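Bruvham Mill Open Day: Blankets, Sheep and a Very Long Line for Soup

The wool mill at Bruvham opens its doors to the public once a year, and this year I finally went. The website promised "ample parking." There was a field, and the field had opinions about my tires.

Our tour group was supposed to hold 20 people and held a good many more, two of them in strollers. We started in the carding room, where raw fleece goes in at one end and comes out as something you'd happily sleep on. The oldest machine weighs around 6 tons and sounds like a train arguing with another train. Our guide talked straight through it. I caught the word "lanolin" and nodded a lot. 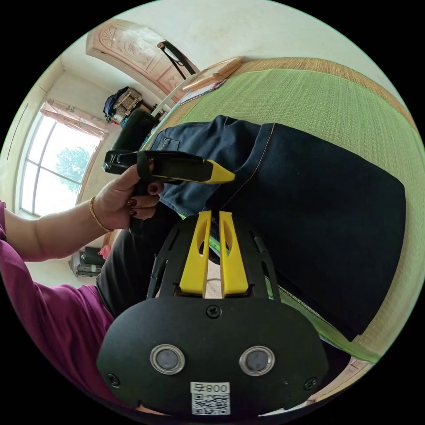

Weaving is upstairs, up 229 steps if you believe my knees. Most of the blankets made there go out under the Trallska name, in a gray check that has hardly changed in decades. The seconds sell for less in the shop at Pukwood, and I couldn't find the flaw in mine even with my glasses on.

Lunch was soup. The line for it ran past the dye house and took longer than the dye house did. By the time I reached the front they were down to leek, or bread with no soup.

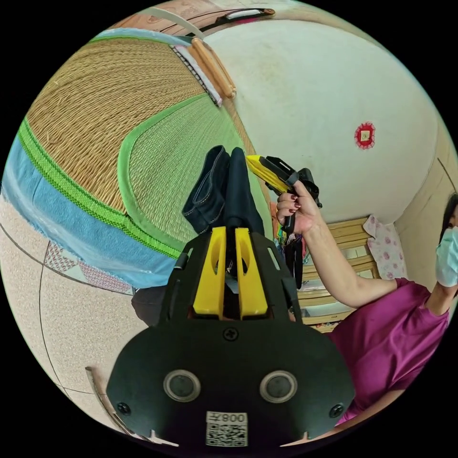
Can you get there without a car?

There's a bus from Wike that stops 5 minutes from the gate, but the last one back leaves before the final tour ends - so book a morning slot and eat early.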